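# The Long Goodbye to My Kitchen Stuff

I have moved four times in my adult life, and every single time I swore I'd pack the kitchen first. Every single time I packed it last, at midnight, with dish towels and a roll of tape that kept losing its end. So for this move I started in January, and I bought bubble wrap like a grown-up!

A 100-foot roll, to be exact. My neighbor Subira Waweru laughed when she saw me haul it in (it's a big, silly-looking thing), then asked if I had 3 more. She's packed up a lot of apartments and she was right, I was through the first roll before I'd finished the glasses.

Boxes are easy. Bowls nest, plates go in on their edges, mugs get stuffed with socks. What gets me is anything long. Rolling pins, candles, that one vase, the umbrella-shaped thing my aunt gave us. They don't fit in a normal carton and they poke through the soft ones, and I used to just lay them across the back seat and drive slowly.

Crescencio Barajas ran the moving crew at Contreras for years, and he talked me through his way of doing it over the phone. Lay the wrap flat on the counter, bubbles facing in. Set the thing at one corner and roll on the diagonal, snug but not so tight you hear popping. Leave a few extra inches past each end and fold them over. Tape goes on the wrap and never on the thing itself, which I learned the hard way with a lacquered tray.

He also told me to clear one stretch of counter and keep it for wrapping only. I wish I'd done that years ago. Ours is dark stone, so even a stray snip of clear tape shows up, and I like having a spot where the half-done pieces can wait while I go answer the door or eat something over the sink.

I'm 20 boxes in now. The spice drawer is still full, and I'm not ready to talk about the spice drawer.
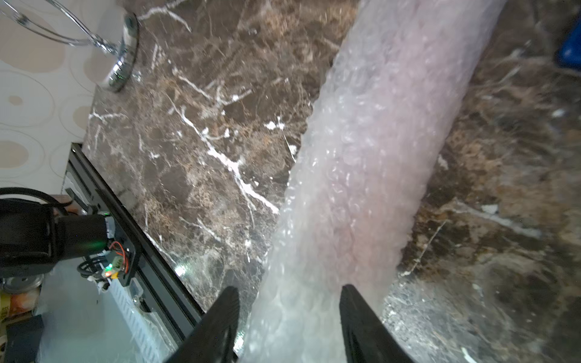 *Wrapped in bubble wrap, on the brown marble counter.*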